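Ostside Neighbours Help Board
Home and Household > Bits and Bobs

What do I do with a drawer (all right, two drawers) full of mystery cables?

Asked by Naima Salem, October 22, 2018
Viewed 1,503 times

We moved into a flat on Hoditz Road in January and the cable drawer moved with us, unopened, like a difficult relative. It has since had a child. I now own two drawers of leads, plugs and chargers, and last night I tipped the lot out on the bed and counted. Sixty-two. I own a phone, a laptop, a lamp and a toaster.

Some of them I can name. Most I can't. There is a thing with a round end that fits nothing in the house, and I tried it on everything including the boiler. My husband says keep the lot because the day you throw one out is the day you need it. He has said this about jam jars as well, and I have seen where that leads.

So: how do I work out which ones matter, is there a sensible way to store the ones I keep, and where round here can I take the rest? I gather they're not meant to go in the ordinary bin.

3 answers

Answer from hindine_lane
Marked helpful by 51 people

I did this last winter with a bigger pile and a worse attitude. It took an evening.

1. Start with the gadgets and leave the cables alone. Go round the house, collect everything that plugs in or charges, and find the lead that goes with each. Put those leads to one side. They're safe.

2. Look at the power supplies, the ones with a lump on the plug. The label gives the output, a number with a V after it and another with an A or mA. Your gadget should have the voltage printed on it somewhere too, usually in grey on grey by someone who hated you. The voltage has to match. The amps on the supply can be the same as the gadget wants or higher, never lower. Check the little plus and minus diagram as well on round plugs. A round end that fits is no proof of anything, and please stop trying it on the boiler.

3. Throw out anything with cracked insulation, bare wire, scorch marks or a bent plug. I don't care how much you paid for it. Tape doesn't count as a repair.

4. Keep one spare of each common type. One. I had nine identical printer leads and have owned two printers in my life.

5. Coil the keepers loosely, in a loop as wide as your palm, and fasten with a strip of hook-and-loop tape or a bread bag tie. Don't wrap them tightly round the plug — the wire goes just behind the connector, and then you have a lead that only charges if you hold it at an angle and think kind thoughts. Short white ones are the worst for vanishing, so I keep mine looped and on their own at the front.

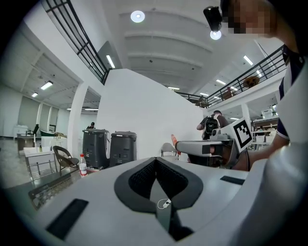
6. Label them. Masking tape folded over the wire like a flag, and a biro. Write what it's FOR ("camera, the blue one"), as "USB" will mean nothing to you by Easter.

7. Anything still unclaimed goes in a bag with the date on it. If you haven't opened the bag in six months, take it to recycling without looking inside. Looking inside is how I ended up with nine printer leads.

For the last part, the Hindine tip has a small electricals cage just past the garden waste, and they take cables loose. Zerouali Hardware on the corner has a collection tub by the key-cutting counter too, though it's often full on a Saturday.

Answer from Teapot_Gaz
Marked helpful by 6 people

Agree with most of that, except the amps business is easier if you just buy a universal one with changeable tips. Cost me less than a takeaway. I have since lost the tips.

Also toilet roll tubes. One cable per tube, stand them up in a shoebox. Looks daft, works fine.

Answer from mrs_p_upstairs
Marked helpful by 0 people

Your husband is right. I threw out a lead in the spring and needed it by the summer.

Comment from Naima Salem

Thank you all. He has read the last one out to me twice. Down to one drawer, and the round one was for the baby monitor. We don't have the baby monitor any more. The baby is at college.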